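# Putting foam letters on a black cloth backdrop

Large foam letters are light enough to hang on fabric, and plain black cloth makes pink, blue and yellow stand out well.
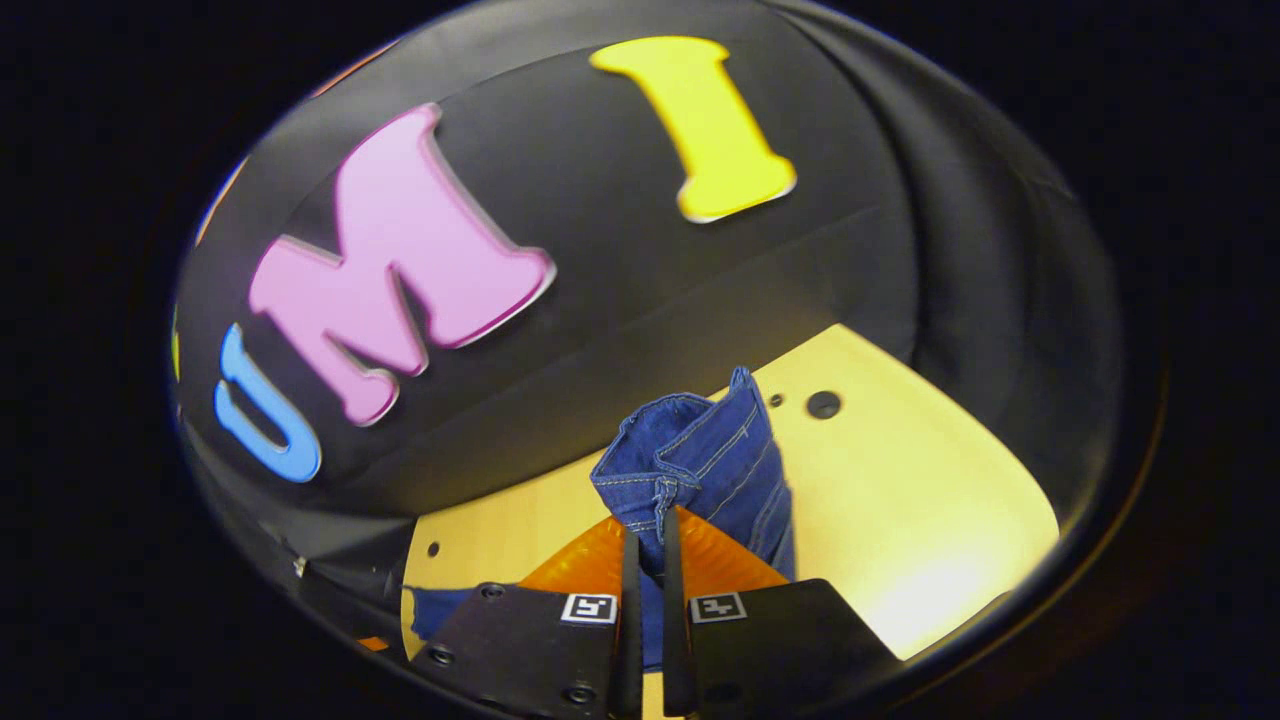

## What you need

- Foam letters, one set
- Matte black cloth, wider than the word on both sides
- Hook-and-loop dots, the sew-on kind for the cloth and adhesive for the foam
- Needle and black thread
- Chalk and a long ruler
- A lint roller

## Steps

1. Hang the cloth first and leave it overnight. Some folds will drop out. Steam the rest from the back on low.
2. Lay the letters face up on the floor in order and adjust the gaps by eye. An I needs less room than an M, so equal spacing between centers looks wrong.
3. Chalk a light line on the cloth for the bottoms of the letters. For a word that climbs, raise the right end of the ruler and keep the same slope all the way.
4. Stick two dots on the back of each letter, one high and one low. Wide letters get four.
5. Press each letter to the line, mark where the dots land, and sew the matching halves there.
6. Put the letters up starting from the middle of the word.
7. Brush off the chalk and go over the cloth with the lint roller.

## Lighting

A lamp off to one side gives the letters a thin shadow. If a pale wooden table stands in front, turn the lamp away from it or the top will glare.

Ekrem Dönmez, April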